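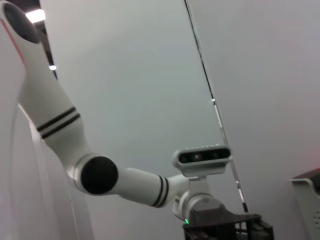

Slide 1: Pale grey-white wall under soft, even light

Speaker notes — Wall colour and lighting in shared workrooms
Speaker: Natalie Mellor, Brernside Estates

Welcome delegates. Remind them that questions will be taken by Priit Paulauskas after the second part.

Leave slide 1 up during the opening. Draw attention to the slight changes in shade across the wall. A pale surface will show these even when the light is soft, and they should not be recorded as a paint fault without a second inspection at a different time of day.

Current position. The Brernside survey covered 916 rooms, of which 37 were put forward for repainting. Dean Hulme holds the full list. Rooms at Catterall were surveyed separately and are not included.

Choice of colour. The standard remains a pale grey-white with a matt finish. Pure white was tried at Clollow and withdrawn after complaints of glare in the afternoon. Pause for comments from the Clollow staff — allow two minutes at most.

Touching up. Paint from corner to corner. Patches in the middle of a wall are to be avoided.

Hand over to Hashini Dewan for costs. Printed copies of the room form are on the table by the door.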